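Wattimena meeting tables - oval, 20 mm top

The Wattimena is an oval table for small meeting rooms, breakout corners and shared kitchens. It is made to order at our Cleltton workshop and supplied flat, with the legs and fixings in a second carton. Order code 2217.

## Sizes and finishes

The standard height is 74 cm. Tops come in three lengths:

- 140 cm, seats four
- 180 cm, seats six
- 220 cm, seats eight

The 220 cm top is made in two halves and joined underneath with steel plates. The other two are single pieces. All three have the same rounded edge, sanded and sealed on both faces.

Finishes are light oak, natural oak, walnut stain and black stain. Light oak is the one we keep ready, so it leaves the workshop soonest. Stained tops add 20 working days. We can send small samples of any finish by post, free, up to four at a time. Colour varies between batches, and if you are matching tables bought earlier it helps to quote the old order number.

## Legs

Four straight legs or a centre column. The column gives more knee room at the ends but is not offered on the 220 cm size. Both types have levelling feet with 15 mm of travel. Felt pads are included for hard floors - leave them off on carpet.

## Surface and care

The top is sealed with Prokex matt lacquer, two coats. It copes with ordinary office use. Wipe it with a damp cloth and dry it afterwards. Avoid bleach, cream cleaners and anything sold for glass. Hot mugs should go on a coaster, and the same goes for cold drinks on a warm day, when water runs down and sits under the base.

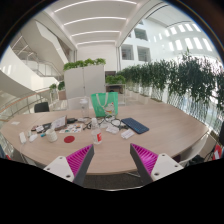 Syafiqah Pillai ordered six of the 180 cm tables for the Enbridge building and wrote to us that the lacquer had held up well after a year, though she would have liked the cable port fitted from the start. Cutting one later meant a room out of use for a day, and the port sat slightly off centre.

We now ask about ports on the order form. A single port is 80 mm across with a brush cover and goes in the middle of the top unless you mark a different position on the drawing. On the 220 cm table the ports go one in each half, as the join runs through the centre. We don't supply sockets or data points. Most standard round units will fit the 80 mm hole.

## Delivery

Delivery is to the ground floor. Upstairs delivery can be arranged for £105 per order where there is a lift the top will fit into, so please measure the lift before booking. The 180 cm top needs a clear diagonal of 190 cm. Two people are needed to turn the table over once the legs are on.

Assembly takes two people less than an hour. The hex key is in the leg carton, taped to the lid. Tighten the bolts again after a fortnight.

## Guarantee and returns

Frames and joints are guaranteed for five years, the lacquer for two. Tables without a port can be returned unused within 20 days in their original cartons. Tables cut for ports can't be returned unless faulty.

For quotes on four tables or more, or for a length not listed, contact Faizal Chin in the sales office.

Page updated 7 November 2024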